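Jergate arm build, shared workshop set-up
Section 4: Tray and first pick

Do section 3 first. Arm has to be clamped and homed or none of this works.

1. Power on at the wall, then the controller. Wait for the beep.
2. Log in to the controller, port 2064.
3. Set speed to 80 percent MAX. Lower for your first go.
4. Put the metal tray on the green table, within reach of the arm. Raised edges up, obviously.
5. Fill it. Mixed shapes and colours: balls, spiky toys, plush, a couple of cloths. Bunch the cloths up, dont fold them flat.

CAUTION: keep cables on the floor and clear of the table legs. Check before every run.

6. Load the Flukura profile and hit Teach. Guide the wrist by hand over the tray, left end to right end.
7. Save as slot 2. 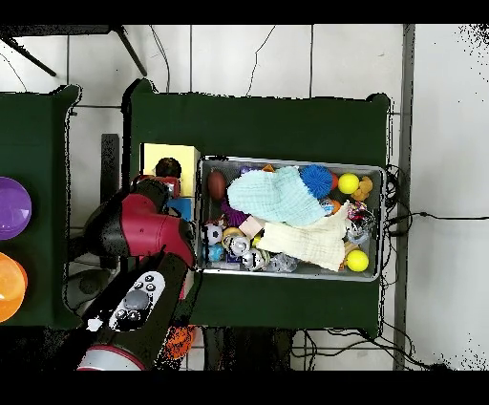 8. Run slot 2 with no gripping, just the moves. Hand on the e-stop the whole time.
9. Wrist too close to the tray wall? Stop, re-teach, save agian.

Note: older Cellville firmware forgets the slot on power-off. Update or re-teach each session.

Gripping is section 5.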